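Textile Care Workshop - Notebook
Entry: May, knitwear folding and storage
Kept by: Leobardo Beltrán
Shared with: Trallau conservation and wardrobe staff

Opened 8:40 a.m. The purpose of the present series is to settle a single folding method for the heavier knits before the summer storage period begins. The wardrobe collection at Trallau now stands at 2655 catalogued pieces, of which 94 are classed as heavy knitwear. The remaining pieces are not affected by this entry and will continue under the existing instructions.

Background. Last winter's inspection found hard creases across the chest of several cardigans and stretched shoulders on those that had been placed on hangers. The hangers have been withdrawn for all knits. The creases are the more difficult matter. They were found mostly on garments folded in half along the front opening, where the button band doubles over itself and then carries the weight of whatever is stacked above it. Cable patterns show the damage more than plain stitch does, and the raised columns do not recover fully after steaming.

Methods under comparison:

Method A. Half fold along the front opening, sleeves laid together, then folded once from the hem. The current practice.

Method B. Garment face down, each side brought in by a third with its sleeve laid straight down the back, then folded from the hem. The button band remains flat at the center.

Method C. As Method B, with a roll of acid-free tissue at the horizontal fold and a second, thinner roll inside each shoulder.

Method C was proposed by the Nirnetti storeroom, where it has been in use for wool coats. I have no objection to it in principle. It consumes a good deal of tissue, and the boxes we have are shallow.

9:15. Boxes checked. The Vemeo boxes take Method B without pressure on the lid when two garments are stacked. With three, the lid lifts at one corner. Method A allows three, which is presumably why it was adopted in the first place. The Cele boxes are deeper and narrower, and a Method B fold must be brought in more tightly at the sides to fit them. I do not recommend this for cable knits, as the side fold then falls directly on a column of stitches.

9:50. Position of the side fold. On plain knits the placement is of little consequence and may be judged by eye. On ribbed and cabled pieces it should be placed in the channel between two columns wherever the width permits. Staff should find the channel at the shoulder first and follow it down to the hem, smoothing with the flat of the hand. Following it upward from the hem tends to pull the lower edge out of line, and the fold then wanders by the time it reaches the armhole. I made this error twice on the first garment and had to begin again.

10:30. Fastening. There has been disagreement over whether cardigans should be stored buttoned. The written instruction is silent on the point. Garments folded unbuttoned under Method B allowed the two fronts to slide apart when turned face down, and one front gathered beneath the other. Buttoned garments held their shape. The objection raised by colleagues is that buttons leave an impression in the knit beneath when weight is placed on them. The objection is reasonable for metal and wooden buttons. For light, flat ones I consider the risk acceptable, provided that a strip of tissue is laid behind the band before the garment is turned.

11:10. Tissue strip. Cut to the length of the band plus a short margin at each end. A strip that stops short of the hem leaves a visible step in the knit at the point where it ends. Keep the strip narrow - a wide one creeps toward the side folds and has to be fished out.

11:45. Labels. Accession number 703 was found with its storage tag pinned through the knit. The pin has been removed and the tag tied loosely through a buttonhole with cotton tape. Please do not pin tags to any knitted garment, including temporarily. The instruction already exists and is repeated here. 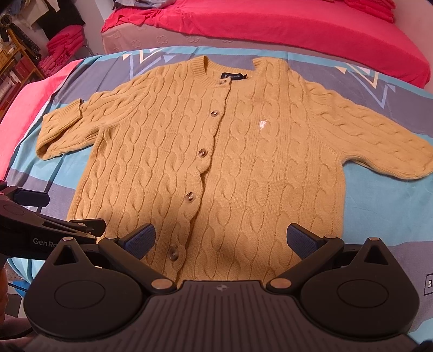 1:20 p.m. Laying out before the fold. Every garment is to be laid face up and looked over before it is turned, since faults at the neck and cuffs are easily missed once the back is uppermost. The order of inspection is neckline, band, cuffs, hem. On the mustard cable-knit cardigan, the band has 5 round, translucent grayish buttons, the highest just beneath the ribbed neckline and the lowest near the hem, so the tissue strip for this piece must run very nearly the full length of the front. The left sleeve lies with its end folded back; a sleeve in that position should be drawn out straight before turning, or the doubled end will be pressed into the back of the garment. The small navy label on the left front, just below the neckline, is to be left uncovered during inspection and treated as part of the garment. The vertical cables give a clear guide for the side folds.

2:05. Surface. A covered bed or padded table is preferred to a bare tabletop for the heavier pieces, as the slight grip of the cloth keeps the sleeves where they are placed. The covering sheet should be pulled smooth before each garment. A contrasting color is helpful: a dark knit on a dark sheet makes the edge of the hem hard to follow, and the same applies to cream on white.

2:40. Provisional decision. Method B for all heavy cardigans, buttoned, with a tissue strip behind the band. Method C to be reserved for pieces with structured shoulders or earlier crease damage. Method A is discontinued for knitwear. Two garments to a Vemeo box. The Cele boxes are to be kept for plain knits and scarves.

Outstanding:
- Additional Vemeo boxes will be needed under the two-garment limit. Quantity to be confirmed with the storeroom.
- The written instruction requires a paragraph on fastening. I will draft it and circulate it for comment.
- Nirnetti to advise on the diameter of the shoulder roll. Their sheet gives none.
- Pullovers have not been tested. The absence of a band should make them simpler, though the high-necked ones may need separate treatment.
- Cotton tape is nearly finished. Reorder the narrow width only.

3:30. Trial boxes closed and placed on the lower shelf with the method letter marked on the end of each. They are not to be opened or restacked before the next inspection. Colleagues who need a garment from one of them should speak to me first and note the removal in this book.

L. Beltrán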